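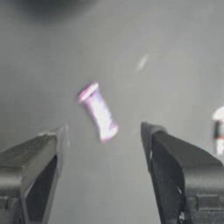
Why Does Your Voice Sound So Odd on a Recording?

by Socorro Zapata

At some point in your life, somebody will play you a recording of yourself. You will listen politely for two seconds. Then you will say, "That's not me."

Everybody else in the room will say that it is. They will say it quite cheerfully, too, as if they had not just ruined your afternoon. The voice on the recording is higher than yours and thinner than yours. It seems to belong to a goose with a cold. And yet your own grandmother swears she would know it anywhere.

Your grandmother is right, I'm afraid. But you aren't wrong either, and to see how that can be we need to go and poke about inside your head.

What is a sound, anyway?

A sound is a wobble. When you bang a saucepan, the metal shivers back and forth very quickly. It pushes on the air next to it, and that air pushes on the air next to that, and so on across the kitchen until somebody shouts at you to stop.

Your voice is a wobble as well. In your throat there are two little folds called the vocal folds. (Some people call them vocal cords, which makes them sound like string. They are more like a pair of soft lips.) When you breathe out and talk, air rushes between them and they flap together. In a grown-up man they might flap 100 times in a second, in a grown-up woman 200 times, and in a child more often still. The faster they flap, the higher the note.

Put your fingers on the front of your neck and hum. Feel that buzz? Now whisper, and the buzz goes away. Whispering is mostly just hissy air, so your folds get a rest, and so does everyone else.

Two roads to your ear

When you hear your friend talk, the wobbles come to you by one road. They leave your friend's mouth, cross the air, go down your ear hole and hit your eardrum, a thin bit of skin stretched tight at the end of the tunnel. Behind it are three tiny bones which pass the wobble along. The smallest is called the stirrup, and it is the smallest bone you own. It could sit on a grain of rice with room for a picnic.

The stirrup taps on a curly tube full of liquid, called the cochlea. It is shaped like a snail shell. Inside are thousands of tiny hair cells that feel the liquid move and send messages to your brain. Your brain reads the messages and says, "Ah. She wants to borrow my rubber again."

When you hear yourself talk, though, there are two roads. Some of the sound comes out of your mouth and back round to your ears through the air, the same as before. But a good deal of it never goes outside at all. It travels through your jaw and your skull, straight to the snail shell. Your head is, among other things, a musical instrument with a hat on.

Bone and flesh are very good at carrying low wobbles. So the voice you hear when you speak has extra low notes in it, like a cake with extra treacle. You have been listening to this rich and treacly voice since you first learned to yell, and naturally you think it is yours.

A recording only picks up the sound that went through the air. The treacle is missing. What you hear is the plain cake, and it comes as a shock.

Try it at home

You need a fork, a table and a pair of ears. Any fork will do, but a metal one with long prongs is best. Please don't run.

1. Hold the fork by the very end of its handle and tap the prongs on the edge of the table. Listen. You will hear a feeble little ting.

2. Tap it again, and this time press the end of the handle gently against the bony bump behind your ear.

3. The ting should be louder now, and it should go on for longer. The sound is going through your skull.

4. Now stick a finger in each ear and say your own name. It will boom like a giant talking in a cellar. You have blocked the air road and left the bone road open.

If your name is Guzmán, this sounds especially grand. I tried it on a boy called Guzmán at my sister's house and he would not stop for the rest of the evening.

What about machines?

Small loudspeakers make things worse. A tiny one can't push enough air to make proper low notes, so it leaves them out and hopes you won't mind. If you listen to yourself on a tiny speaker, you lose the treacle twice. Try the same recording on a bigger one before you decide never to speak again.

Singers and people who read the news hear themselves played back all the time. They mostly get used to it. The strange voice turns into an ordinary one after you have met it enough times, in the way that a new haircut does.

Do animals have this problem?

It's hard to ask them. But plenty of animals use the bone road. A snake has no ear holes on the outside, and it can pick up shakes in the ground through its jaw. Elephants make rumbles so low that we can't hear them, and they can sense rumbles coming through the ground with their feet. Whether an elephant would be embarrassed by its own voice on a recording, I can't say.

So which voice is the real one?

Both are. One of them is the voice the world hears, and one is a private performance for an audience of you, with the best seats in the house. Other people like the outside one perfectly well. It is the only one they have ever met. Your friends haven't been putting up with a goose all these years. They have been listening to you, and they only think it sounds odd when you put on that posh voice for the telephone.

Words to know

Vocal folds: the two soft flaps in your throat that wobble when you talk.

Eardrum: the thin skin that sounds bump into.

Cochlea: the snail-shaped tube that turns wobbles into messages. Say it "COCK-lee-uh".

Bone conduction: the proper name for the bone road. Very useful for showing off at dinner.

Shared 200 times | 15 comments

Contact us | Copyright Kivville Young Readers | Back to top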